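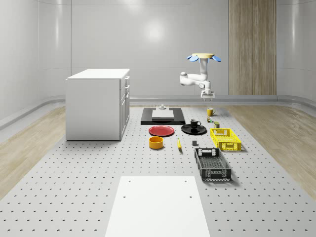 3 min read

Tullik Station Logbooks: README

Welcome, and thank you for stopping by! This folder holds the typed-up logbooks of Tullik, a small weather and snow research station that ran on the ice through the later fifties, together with the supply lists of the Ereck, the ship that brought its fuel and flour every July. Lieselotte Engelhardt typed most of it from the paper originals, and I did the rest, more slowly and with more coffee.

What you get

There are 19 logbooks in all, one plain text file for each, plus a table called readings.csv that pulls out the numbers. Each row has a station day, a time, air temperature, wind, snow depth at the stake, and a remarks column, which is where the good stuff lives (the stove gets more ink than the weather, and I can't blame them). Temperatures are in Fahrenheit, just as they were written down. Please don't convert them in place if you send us corrections.

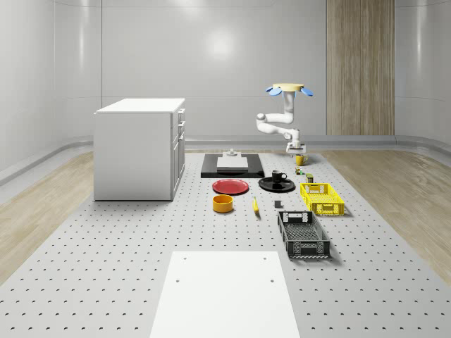

The supply lists are in their own folder, named lungu after the harbor where the crates were packed. They don't line up with the logbooks day for day, because the ship kept its own clock and the station kept another, and I have left both alone. If you need to match them, the file clocks.txt says what we know.

How it was typed

Every page was read twice, by different people where we could manage it. Words we couldn't make out are marked with a question mark in square brackets. Old spellings stay, and so do crossings-out when they can still be read. Blank cells mean the page was blank, and a dash means the observer drew a dash, so please keep those two apart!

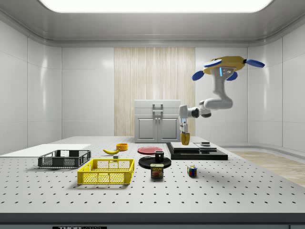 Snow depth is the column I would ask you to be most careful with. The stake was reset 3 times, and after each reset the old and new figures overlap for a while without agreeing. Measure from the loose snow or from the hard crust under it and you get two close but different answers. The column stake_base says which one the observer used, wherever it was written down.

Known gaps

The Lomley notebook has water damage, and 60 of its entries have a time but no readings. They are kept in the table so the sequence stays whole.

Corrections

Send the file name, the line, and what you think it should say. I usually sit down with these on a Saturday.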